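Software person wanted (perception and planning) - come and work with me at Drirkitz

Hello! I run the software side at Drirkitz, and for the past while "the software side" has mostly meant me, one very patient colleague who looks after the servers, and a whiteboard. We've now got money for a third person and I'd love it to be somebody who enjoys the fiddly bit between a recorded demonstration and a robot arm that can repeat it.

What we make

Our main product is called Climance. It takes demonstrations recorded with hand-held grippers, works out where each gripper was at every moment, and turns the lot into something a policy can be trained on. There's a second piece, Matei, which is the planner that runs on the arm afterwards and stops it from doing daft things near the edge of its reach. The two were written at different times by people with different tastes and you'll notice that on your first morning.

Most of the code is Python, with C++ where it has to be quick. The tests take 19 minutes to run and I'd be thrilled if you could get that down, but it isn't a condition of the job.

What you'd be doing

To begin with, pose tracking. Our tracker is good when the gripper moves slowly in a well-lit room and gets worse from there. We have 302 recordings set aside that it handles badly (fast turns, plain walls, people walking through the background) and your first proper project would be going through those and finding out what they have in common. I have theories. Please come and prove them wrong.

After that it's fairly open. The calibration tool needs rewriting, the time sync between two grippers still drifts on long sessions, and Matei could do with a much better way of saying why it refused a plan. At the moment it prints a number. I know what 41 means and so does my colleague, and that's no way to run a planner.

You'd also spend some of your time with the recording crew. I'm quite firm on this one - you write better tracking code once you've held the thing yourself and felt how quickly your wrist turns when you reach for something.

Who I'm hoping to hear from

You've written software that other people had to use, and you stuck around to fix it. You're happy with coordinate frames, or at least you know the particular misery of having one the wrong way round. You've worked with camera data of some sort: SLAM, marker tracking, visual odometry, photogrammetry, I'm not fussy. A degree is fine and so is not having one.

If you've only done control and never touched perception, write anyway. Matei needs you.

Where and when

The job is full time, in our own building, with two days a week from home if you like. We start at ten because I'm useless before then. Most recording happens in the big room downstairs, with several people on the go at once, so bring headphones if you need quiet to think. The upstairs office is calmer and has the better kettle.

Two grippers in use, one with its marker card on top:
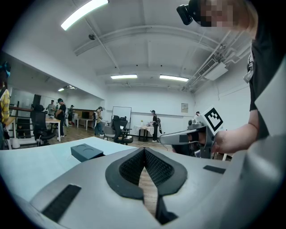

How to apply

Send me a short letter and something you've written - a repository, a patch, a bug report you're proud of. CVs are welcome but I read the other things first. Please put "Demia" in the subject line (it's our name for this post, and it keeps your email out of the general pile).

I'll reply to everybody. If we both like the look of it, there's a chat on the phone, then a paid half day here working on a real recording with me. No puzzles and no timed tests. Applications close at the end of March, and I'd like you to start as soon as you can after that.

Questions before applying are very welcome, including the one about pay, which you'll find on the jobs page under reference 113.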